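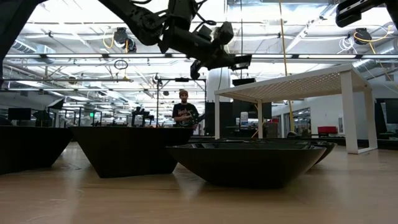
Karkis Tableware Handling Set

The Karkis set is a task kit for two-arm manipulation research. It comes with black bowls in several profiles, a white four-leg rack with a perforated top, and a license for the Udwood training code. Labs use it to test how well a policy trained on one bowl shape carries over to another.

What the method does

Udwood learns from operator demonstrations. Each one is split at the moment of contact, and the approach and the grasp are trained as separate stages. Boris Kováčik and Mhairi Baxter developed the split after finding that most failed grasps began with a late change of wrist angle on shallow rims.

Results

The reference policy was trained on 3,671 demonstrations. In testing it made 1,356 attempts at moving a bowl to the rack. Half the test bowls had shapes left out of training. Shallow bowls were still harder than deep ones, and dark glossy rims gave the depth sensors trouble under overhead strip lights. Nested bowls were not tested.

In the box

Bowls, deep and shallow
Rack, shipped flat
Printed layout guide
Download key for demonstrations and code

Requirements

Two arms with parallel or curved-finger grippers, a fixed overhead or side camera, and a level table. Gripper mounts are sold separately by Gudotex, part 662.

Ordering

Kits ship from MacBrayne starting in June. Replacement bowls can be ordered singly under part 654.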